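Dropping blurred frames before they reach your book detector
Tutorials – Perception – by Upendo Rashidi, March 2018

If you have been following the earlier pages, you will by now have a wrist camera publishing frames, a detector that finds book covers, and a planner that takes whatever the detector says and turns it into a reach. You may also have noticed, as I did over several long evenings, that the planner sometimes sets off after a book that is nowhere near where it is supposed to be. I spent a good while blaming the planner for this, and I owe Ravindra Jaiswal an apology, as he wrote it and it was doing just as it was told.

The trouble was in the frames. When the wrist swings quickly the picture smears, and the detector, bless it, will still have a go at almost anything you hand it. So on this page we will put a small gate between the camera and the detector, which lets the sharp frames through and quietly drops the rest. We call ours Fovska, and it is a very short piece of code, so please don't be put off by the length of my explanation!

What you will need

A working camera stream, a way of saving frames to disk, and any image library that can turn a picture grey and run a Laplacian filter over it. If you use Todunum for your message passing you can copy my topic names as they stand. If not, change them to suit.

Step 1. Save some frames of both sorts

Record the wrist camera while the arm moves between books at its normal speed, and again while it hovers slowly over a cover. Put the frames in one folder and go through them by eye, moving each into a folder called keep or a folder called drop. I did 113 of them with a pot of tea. Do be strict with yourself. If you have to squint to tell where one book ends and the next begins, it belongs in drop.

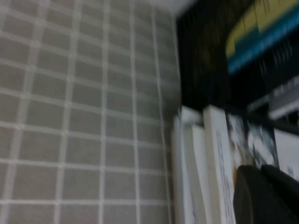 One for the drop folder: grey tiles on the left, pale upright books at lower right, and everything smeared.

Step 2. Score each frame

For every saved frame, convert to grey, run the Laplacian, and take the variance of the result. A high number means plenty of crisp edges and a low one means few. Write the scores out beside the file names and sort them. In a kind world all your keeps would sit at one end and all your drops at the other, and mostly they do.

Where they don't, the background is often to blame. A wall of small tiles with white grout is full of strong lines, and even when it is blurred it can score better than a perfectly sharp view of a plain cover. Jae-in Noh spotted this on our first set of scores, and her remedy was to work out the score inside the detector's box only, leaving the rest of the picture out of it. That means the detector has to run first, so the gate moves to sit between the detector and the planner. If your detector is slow you may prefer to keep the gate where it was and simply ignore the part of the view where you know the wall will be.

I went with the box, and the rest of this page assumes you have too.

Step 3. Choose the threshold

Start at the lowest score in your keep folder and nudge upwards until the drops stop getting through. Ours came out at 43, at the resolution we use. Please don't copy that number! It depends on the lens, the size of the image and the lighting, and you will want to find your own. Put it in the settings file under

blur_gate:
 min_score: 43
 max_wait_frames: 13
 good_needed: 2

so that you can change it without rebuilding.

The second value is how long the planner will wait for a good frame before it asks the arm to slow down. The third is how many good frames in a row we want before a detection is believed. I had this at one for ages, and a single lucky frame in the middle of a swing was enough to send the arm off again.

Step 4. Try it on a cover with large lettering

Bring the camera over a single book lying flat, close enough that the cover fills most of the view, and let the arm settle. Big, dark letters on a pale ground are the easiest test you can give it, and small print is a useful second check.

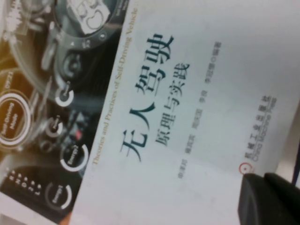

Watch the score as the arm comes to rest. It should climb and then hold fairly level, and the detection should be passed on once the second good frame arrives. If the score wobbles up and down with the arm still, look at your exposure settings, as automatic exposure hunting about will do precisely this. Fix the exposure by hand and try again.

A soft view can be good enough, by the way. If the title reads clearly and the small print doesn't, the box will still be in the right place for grasping, and I would let a frame like that through. Should you want to read the author names as well, set a second, higher threshold for the text reader and leave the grasping one alone.

Step 5. Tell the planner what to do when nothing passes

When the wait runs out, publish a slow_down message with the last joint speeds attached. Ravindra's planner halves the wrist speed each time it gets one and goes back to normal after the next accepted detection. Geum-ok Joo asked whether it might be neater to stop altogether, and for a heavy arm it may well be, though on ours stopping sets off a little shake that takes longer to die away than the slow movement does.

The version with text reading is on the next page, along with Jae-hoon Moon's script for plotting the scores, which needs the file names left exactly as the recorder wrote them.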